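2020-06-23

Sigo con el libro de la radio local y cada vez me creo menos. Hoy he leído el capítulo sobre los primeros años de la emisora de Vernmont, y otra vez lo mismo: la primera locutora, la primera voz femenina de la comarca, la primera retransmisión de un baile. Demasiadas primeras para un pueblo con una sola antena. El autor no cita ni una licencia ni un recorte, cita a otro libro, que a su vez cita una charla de un club de radioaficionados. La charla no la transcribió nadie.

La protagonista es Jolene Dunstan. Según el capítulo, entró a los 19 años en el taller Hunt para bobinar transformadores y una noche, con el operador enfermo, se sentó al micrófono y leyó el parte del tiempo. Así, sin ensayo, y toda la comarca enamorada de su voz. Me gustaría que fuera verdad. Pero quien haya tocado un emisor de aquella época sabe que no se encendía como una lámpara: había que caldear las válvulas, ajustar la antena, vigilar la corriente. O Jolene sabía mucho más de lo que el libro le concede, o había alguien con ella y lo han borrado para que la anécdota quede bonita. Apuesto por lo primero, y me fastidia que la leyenda la convierta en una chica con suerte cuando lo probable es que fuera la mejor técnica del taller.

Luego está la cuestión del alcance. Dice el libro que se la oyó a bordo de un barco, mar adentro, con un emisor de 5 vatios. Ya. Con una noche muy buena y un operador con mucha paciencia, en telegrafía, quizá. En voz, con el ruido que metían aquellos receptores, me lo tienen que enseñar por escrito. En mi época del club oí contar historias parecidas y todas tenían un barco. Los barcos quedan muy bien porque no contestan.

Por la tarde llamé al archivo comarcal. Me atendió un chico amable que no sabía qué era una tarjeta QSL, y se lo expliqué: la postal con la que un oyente confirma que ha recibido la señal, con la hora y la frecuencia. Si Jolene llegó a un barco, alguien tuvo que mandar algo. Me dijo que hay 2 cajas del fondo Drikow sin catalogar y que entre los papeles había visto «postales con letras grandes». No quiero hacerme ilusiones. La última vez que me hablaron de postales con letras grandes eran de una rifa.

También le pregunté por la fotografía famosa, esa en la que ella sale junto al receptor Zorton. En el libro la fechan en junio, el mes de la supuesta primera emisión, y la dan como prueba. Prueba de qué, me pregunto. En la foto lleva abrigo cerrado hasta el cuello y por la ventana se ve un árbol pelado. O en Vernmont los junios eran terribles o la fecha la puso alguien a lápiz muchos años después - y por el trazo de la anotación yo diría esto último. El chico prometió mirar el reverso.

He escrito todo esto en fichas, como antes: una por afirmación, con la fuente detrás. Voy por la ficha 40 y la mayoría llevan un signo de interrogación. Mi hermana dice que disfruto más desmontando que leyendo. Puede ser, aunque yo a Jolene le tengo cariño, al que no le tengo ninguno es al autor.

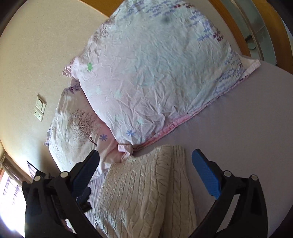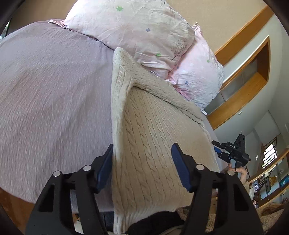 Antes de acostarme he probado la onda media con el receptor viejo. Mucho zumbido, una tertulia que iba y venía, y algo que podía ser música o podía ser el frigorífico. Me he quedado un rato moviendo el dial, pensando en cómo se escucharía una voz sola en medio de ese ruido cuando no había casi ninguna otra. Eso sí tuvo que impresionar, con barco o sin él.

Mañana, escribir al archivo para pedir copia del reverso y preguntar si las cajas Drikow se pueden consultar o si están cerradas hasta que alguien las catalogue, que es como decir para siempre. Preguntar también por los libros de jornales de Hunt. Si Jolene cobraba como técnica tiene que constar, y si constaba como aprendiza después de todo lo que cuentan, querré saber quién firmaba esas hojas. Y comprar fichas, que se me acaban.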